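桌上那点东西

中学化学课用过的器皿,有人扔,有人收。我们跑了两个地方,看了一堆玻璃

文章截稿前四天才定下来要写。本来这一期的位置留给陶瓷,陶瓷那边的人临时去不了,主编说那就玻璃吧,玻璃也行。于是拎包走人。

第一站,Bresow。一间旧货仓,门朝河,进去先是一股橡胶味。老管子的味道,胶管放久了发黏,手指一捏就知道。Khôi Hoàng 在里面卖二手实验器皿,卖了8年,之前在印刷厂。他不爱讲自己,爱讲烧杯。讲烧杯能讲一个下午。

“你先拿这个。”他递过来一只,矮的,杯口厚。“再拿这个。”高的,轻,口沿薄得多。矮的那种他叫它“低型”,教科书上也这么叫。矮胖,站得稳,搅起来顺手,学校里几乎全是它。高的那种学校买得少,一碰就倒。他说学校买东西的人都懂这个,摔过就懂了。

架子上码得很满。按容量分,不按牌子分。同一格里的烧杯新旧混着,有的白色刻度磨得只剩上半截,有的印得还很清楚。刻度磨掉的便宜。有人专门来买磨掉的,插花,放牙刷,当笔筒。Khôi Hoàng 对这个没意见。他只要求一件事,装过药品的别拿去喝水,洗多少遍都不行。这话他写在一张纸上,贴在收钱的桌子前面,字很大。

价钱。一整套旧的台面器皿他卖199,烧杯、量筒、石棉网那一类的网、坩埚钳、三脚架,外加一只瓷的小蒸发皿。木箱子另算。学校成批处理的时候他按箱收,回来自己挑。挑一箱大概半天。裂的挑出来,口上有缺的挑出来,剩下的泡水。泡一夜,第二天刷。

刷子也有讲究。试管刷头上那撮毛要是秃了,铁丝会把管底捅穿,他见得多了。“每箱都有捅穿的。”他拿起一支给我看,底上一个小洞,圆的,很整齐。他没扔,留着,说是给来实习的学生看。

烧杯为什么好看,我问他。他想了一会儿。说是因为嘴。

杯嘴。那一小截往外翻的口。做得好的,倒完最后一滴会收住,不往杯壁上淌。做得不好的,液体顺着外壁一路下来,流到手背。他当场试,清水,两只杯子各倒一次。第二只果然淌了。桌上一滩。他拿袖子擦的。

然后是量筒。量筒他不喜欢。太高,底座小,装箱的时候横着放占地方,竖着放又怕。最大的一支1000毫升,立在地上,上面套了半截泡沫。有人来问过几次,都嫌贵,没买走。他也不降价。我问那要放到什么时候,他说放着呗。

中午在河边吃的面。下午赶车去 Vesine。

Vija Juška 教化学教到退休,现在替一个叫 Ogundipe 的器皿目录写说明文字。目录一年出一本,三月出,薄薄的,78页。她写的那些小段落是我见过最好读的产品文字,没有一个多余的形容词。比如写坩埚钳:“先摆直,再拿起。钳尖朝上放回。”完了。再写表面皿,也就两行。

她家餐桌就是工作台。桌上铺了块旧油布,东西按用的先后从左往右排。我坐下来,她先把我的杯子挪开了,说茶不能和这些放一张桌子上,然后自己端着茶站到窗边去喝。我也只好站着。

她讲摆台。这个词是她自己用的,不是化学里的说法,像餐馆里那样,摆台。一张实验桌摆得好不好,她说看三眼就知道。玻璃离桌边多远。抹布在哪只手那边。热的东西打算放到哪儿去。三样里学生最常忘的是最后一样,夹着一只热坩埚站在那里,满桌子找地方。她教过的每一届都有这么一个人。

“手里有东西了再找地方,就晚了。”

这句我记在本子上,画了线。回来翻,发现下面还有一句她补的,字太潦草,认不出来。可惜。

棕色长桌,浅黄色的液体,玻璃。

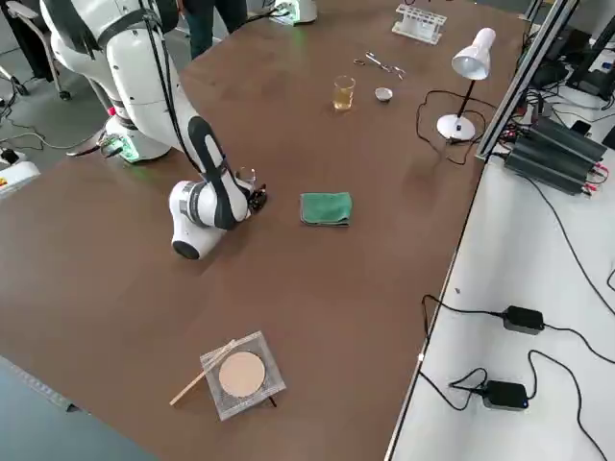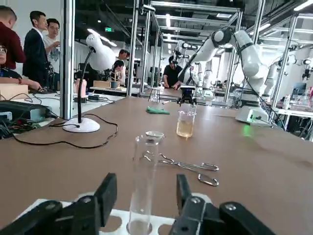
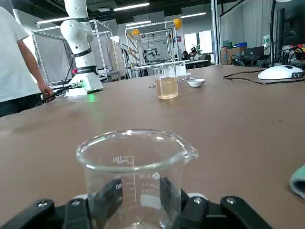
抹布这件事,Vija Juška 能单独写一本。她的规矩是一人一块,叠成方的,放在手边,不许搭在肩膀上,不许塞进口袋,尤其不许拿来垫热东西。叠过的布擦完一面翻一面,能多用几回,揉成一团的就只能用一回,而且不知道哪一面沾了什么。她说进教室先看布,叠着的那桌她放心,团着的那桌她要多绕一圈。拿第一张和第二张照片来对,一块绿布叠得方方正正,一块皱着摊在桌上,按她的标准差了一个等级。她在学校里用的也是绿的,发下去的时候硬,洗过以后才吸水,所以新布她都先带回家洗一遍再发。

再说那张网。方的铁丝网,中间一块圆的米色陶瓷纤维,第一张前面那种。年纪大一点的人都叫石棉网,叫惯了。现在卖的换成陶瓷纤维的了,名字没跟着改,Khôi Hoàng 的价签上写的还是旧名,括号里再写新的。买旧的要当心。他收到中间那块圆的发脆掉粉的,不碰,单独封袋,按规定送走,这个他很严肃,平时说话笑嘻嘻的一个人,讲到这里不笑了。新的网便宜,没必要省这一张。

网的用处是把火摊开。烧杯直接坐在火上,底下一个点特别烫,边上还凉着,容易炸。垫一张网就匀了。三脚架,网,烧杯,从下往上,就这个次序。灯在最下面。Vija Juška 让学生先空着搭一遍,不点火,搭完了退后一步看歪不歪。歪的重搭。她说这一步花的时间最值,后来催进度催得紧,也没舍得砍。

钳子。坩埚钳平放,前面讲过了。她还有个讲究是钳柄的朝向:朝自己常用的那只手。左撇子就朝左。她班上有左撇子,以前从来没人给他们掉过头,一直别着手拿,拿了一学期。她发现以后很生自己的气。

小瓷皿。扁的,圆的,白的。最不起眼,谁都能随手放点什么进去,一撮盐,一截镁条,用过的火柴梗。Khôi Hoàng 那里这种最好卖,买的人拿回去放戒指、放别针、放酱油。没上过药品的,他有一批,单独一筐,学校买多了从来没拆过的。筐上写“净”。

试管架就分木头的和塑料的。木头的好看,沾了水会胀,孔变小,试管拔不出来,一使劲就断在里面。塑料的没这个问题,就是轻,空架子一碰就跑。两个人在这件事上意见不一样,我分别问的,他们互相不认识。Khôi Hoàng 要木头。Vija Juška 要塑料,说完又补一句,白的最好,管子里有一点点颜色都看得出来。

回到刻度。烧杯上的刻度不准,这个很多人不知道。它就是给你一个大概,要准得用量筒,再准用移液管。Vija Juška 每年第一堂课让学生用烧杯量一份水,再倒进量筒里看差多少,全班报数,报得乱七八糟,大家都笑。笑完了就记住了。Ogundipe 目录里烧杯那一段她写的是:“刻度供参考。”编辑想删,嫌影响销路,她没让。

量筒要平视。这个都教过。蹲下去,眼睛和液面一样高,看弯的那个最低处。她说站着看的学生永远读高,不信去试。我在她家试了,站着读一个数,蹲下再读,确实高了。膝盖响了一声。

清洗那部分本来想多写,版面不够,捡要紧的。当天洗。别隔夜。洗干净的标准是水挂在壁上是一层匀的膜,不聚成珠,也不成股往下流。成珠就是还有油。倒扣在架子上自己干,不要用布擦里面,布会留毛。量筒尤其别拿去烘,烤过的量筒刻度就不能信了。

灯也提一句。Vija Juška 的桌上有一盏,白罩子,压得很低,从侧面照过来。看沉淀的时候用。正上方的灯看不出来,一反光全白,从旁边打,细的颗粒才显。她把线绕过桌子后面走,用胶带贴住,贴了好多年,胶带都黄了。学生来她家补课的时候绊过一次,茶洒了。从那以后茶就不上桌,原来是这么来的。

天快黑的时候她拿出一个盒子,里面是她自己留的一套,全是退休那年从 Pestby 一所学校带出来的,校方送的,有单子。不多。一只小烧杯,口上有个很小的磕口,她用细砂纸磨圆了,摸不出来。一根玻璃棒,两头烧圆的,是某一届学生烧的,一头大一头小,像火柴。她拿它搅过几十年的溶液,现在插在笔筒里。我问能不能拍,她说这个就不拍了吧。

那就不拍。

回程车上理笔记,发现漏问了滴管的胶头,哪种不容易裂。打电话过去,Khôi Hoàng 以经关门了,在吃饭,嘴里有东西。说红的,红的比黑的耐放,又说不一定,看厂家。然后说他还有一箱没挑完,挂了。

买的话:Bresow 河边那个仓下午开,去之前打个电话,他经常出去收货。现金方便些。Ogundipe 的新目录可以写信要,免费的,夹一张回邮。Vija Juška 6月16日在 Vesine 的图书馆讲一次怎么洗玻璃,要带自己的刷子,位子不多,得先登记。东西别带太脏的来,她特别交代的,油垢太厚的先在家泡一夜在说。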